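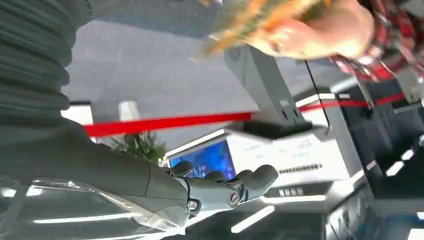 A grey robotic hand, palm up, with the fingers curled.

Play It Twice

I heard the same string quartet two times in one evening at Rakby last winter and I have been a nuisance about it ever since. The piece was called Wu, it lasts 10 minutes, and the Studard Quartet played it straight after the welcome and then again, without a word of explanation, as the first thing after the interval. I would like every concert hall in the country to do the same with every new piece it puts on. I really would!

Think about what we ask of people with new music. A composer spends months on a piece. Four players spend weeks learning it, marking the bowings, arguing over the page turns, finding out that the bit at the top of the second page works if the viola leads. Then the rest of us get one go. One! It starts, we are still folding our coats under the seat, something lovely happens in the cello while we wonder whether we locked the car, and by the time our ears have settled it's over and everyone is clapping. If the piece is lucky it will be played again in another town, to a different set of people who will also hear it once.

Nobody would treat a song that way. I can't think of a single record I love that I loved fully on first hearing, and I don't suppose you can either. The old symphonies have had all the help in the world. We've heard them on the radio in the kitchen, in films, at school, through the wall from next door. When the big tune comes round we lean forward because we know it's coming, and half the joy is in that lean. A new piece has to manage with no lean at all.

Back to Wu, then. The first time through, what I got was this: a lot of very quiet scratchy notes, a long tune in the viola that seemed to wander off, some plucking, a loud bit, the end. I clapped politely. The man to my left clapped politely as well and looked at his programme to see what was next (it was Haydn-ish, by which I mean cheerful and in four movements, and very well played).

The second time was a different country. Those scratchy notes at the start are the tune! They're the same notes in the same order, only so faint and so broken up that you can't possibly know it until you've heard the viola play them properly three minutes later. So on the second hearing the opening was already singing, and I was in on it, and so was the whole room. I could hear people being in on it. There was a sort of laugh when the plucking began, a small one, the kind you get when a friend starts a story you are fond of. And the loud bit, which I'd taken for a fit of temper, was the tune upside down in all four instruments at once. I had goosebumps down to my wrists.

That was not me being clever. I play the piano badly and the recorder worse, and I can't read an alto clef without counting on my fingers. All it took was another go.

People who run concerts have a few answers ready for this, and I've now had most of them put to me. The first is time. Programmes are full, the last bus goes, the bar has to close. Fine, but new pieces are so often short. Ten more minutes can be found by leaving out the talk beforehand, in which somebody tells us what we're about to hear, when we could simply hear it. I have sat through talks longer than the music. I'd trade every one of them for a repeat.

The second answer is that players hate it, and I did worry about that. Playing a hard piece is like running up a hill and I can see why you might not want to go back down and run up it again. But the Studard's second violin told me over a paper cup of wine that the repeat was the part she had looked forward to, the nerves being gone and the audience being warm. They took it a shade slower too, I'm sure of it. The plucking had more air round it.

The third answer is the money one. It costs 3000 pounds to put on an evening at Rakby, which has 200 seats, and the people in charge say that you can't ask the public to pay to hear the same thing over again. To which I say: have you met the public? We will watch the same match in slow motion from four angles. We'll read the same bedtime story until the cover drops off. Children are quite right about this and we ought to copy them. And the repeat comes free. The players are hired, the lights are on, the piano (if there is one) is tuned.
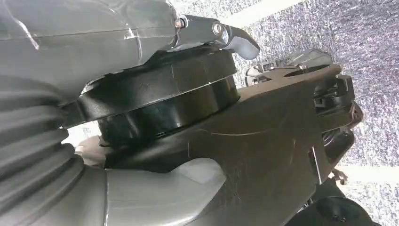

Bronisława Witkowska wrote to me after I first aired all this in a letter, and said that I was being greedy on behalf of the wrong people. A second hearing straight away, she thinks, flatters the listener and robs the piece, because some music is meant to slip past you and leave you wanting it. She would sooner wait a year and hear it again in Orkach with a different group, having half forgotten it, and find out which half had stayed.

I've gone back and forth over that letter, and there's something in it that I like very much. I like the idea of carrying a scrap of tune about for a year. I have a few of those myself, including eight bars of a flute piece whose name I never wrote down and which I hum when I'm hanging out washing. But her plan depends on there being another performance in Orkach, and mostly there isn't one! Most new pieces get their first night and then go in a drawer. If the choice were between twice tonight and once a year for ever, I'd take once a year and be happy. The real choice is between twice tonight and once, full stop.

I'd give her this much. I wouldn't do it with everything. A piece that's built round a shock probably ought to be left alone, and so should anything that lasts an hour. Very sad pieces I am unsure about. There was a song for low voice and harp on the same programme series last March that I could not have borne again that night, and I went out and stood by the bins for a bit.

Then there's the question of where to put the repeat. I've heard it argued that the two performances should come back to back, so that nothing gets in the way. I think Rakby had it right by leaving the interval in between. You go out, you queue, you say to whoever you're with that you didn't make much of it, they say they liked the end, you say what end, they try to hum it and get it wrong. Then you go back in and listen for the end. By that point you've got a stake in the thing. You want to know who was right about the humming (she was, as it happens, bar one note).

Some halls might even like to leave the choice to the room, with a show of hands after the first go. I'd be nervous of that, as a shy piece might lose, and the shy ones need it most. Wu would have lost, I think. I'm not sure my own hand would have gone up.

The Studard are back at Rakby in March with 2 new pieces. I have asked whether both will be played twice and so far the box office is saying only that it will pass my message on.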